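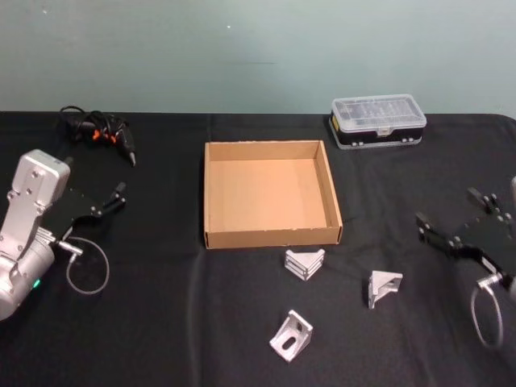
Calum Galbraith
23 July 2021

Thread on taking flat-pack furniture apart and putting it back together. I've moved five times and the same wardrobe has come with me each time, so I have opinions on this.

The wardrobe is a Grenholm. Two doors, a rail, a shelf at the top, chipboard with a white finish. The shop told me it wouldn't survive one move. It's in the bedroom now with my coats in it.

Most of these things are built to go together once. The boards are fine. What goes is the hole the screw sits in. Each time you back a screw out of chipboard it takes a bit of the hole with it, and by the third go it just spins.

So before anything else, look at how it's fixed. Cam locks (the round ones you turn half a turn) come apart cleanly and go back cleanly. Wood screws straight into board are the ones that wear out. Glued dowels, leave alone. If a joint is glued, that part moves in one piece or it doesn't move.

Empty it first. I know. But I once started on a chest of drawers with the bottom drawer still full of jumpers, and the base dropped on my foot.

The back panel comes off before the sides. It's thin, it's usually pinned, and it's the only thing keeping the whole lot square. Put a flat scraper under the edge and work along a little at a time. Pull from one corner and you'll tear it.

Keep the pins if they're straight. Bent ones go in the bin. A new packet costs next to nothing.

Masking tape on every board, with a letter on it. Same letter on both sides of a joint. The instructions use numbers, so letters stop you mixing the two up. Write "front" with an arrow as well. I didn't do that on the second move and built the thing with the bare edges facing out.

Fixings go in a freezer bag, and the bag gets taped to the inside of the biggest board. Don't put them in your pocket or in the box marked MISC. I have a box marked MISC from a move in February that I still haven't been through.

On tools. You can do all of this by hand and for one bedside table I would. For a wardrobe I wouldn't. A small cordless screwdriver is enough. A proper drill driver is too strong for chipboard unless you're careful with the clutch, and most of us aren't at nine at night with a van due back.
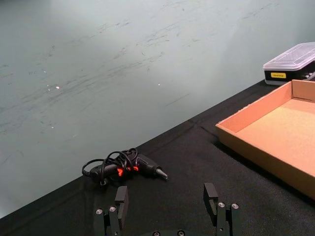
Cordless screwdriver, lying on a black cloth.

Use it for getting screws out and for the first part of putting them in. Last couple of turns by hand. You can feel when the screw bites and you can stop there. With a motor you often find out a moment too late.

Also check the bit before you start. A lot of flat-pack screws are Pozidriv, which looks like a Phillips with four extra little lines between the arms. A Phillips bit will fit, more or less, and it'll chew the head up.

If a hole has already gone: wood glue and a couple of matchsticks (heads off), snapped level with the surface. Leave it overnight and put the screw back in the next day. I've got matchsticks in both door hinges and they've held through two moves.

For bigger damage, move the hinge up or down by 50 mm and start in fresh board. You'll have an old hole showing inside the door. Fill it if it bothers you. It doesn't bother me.

Measure the new room before you rebuild. The Grenholm is tall, and it's made to be put together flat on the floor and stood up. Standing it up needs more height than the wardrobe itself, because it goes corner to corner on the way. In the last flat I had to build it upright — slow, and you need a second person to hold the sides.

Some things aren't worth taking. My old Silel bookcase had sagged in every shelf and the new place had an alcove, so I left it with the next tenant, who wanted it. The Tondel desk I sold for £38 and bought it again, same model, used, from someone two streets from the new flat. Cheaper than giving it space in the van.

Was asked about missing parts. Cam locks are mostly standard sizes, so take one along to a hardware shop and match it. Shelf pegs are nearly always 5 mm. I get mine from Tosh, the ironmonger's by the station, which sells them loose from a drawer.

And fix it to the wall again once it's up. People skip this after a move because the bracket has gone missing. A wardrobe with both doors open and heavy coats on the rail can tip, more so on carpet. Buy another bracket.

Someone has asked if I'd just buy solid wood next time. Maybe — I've looked. But I live up three flights and I can carry the Grenholm up on my own, one board at a time.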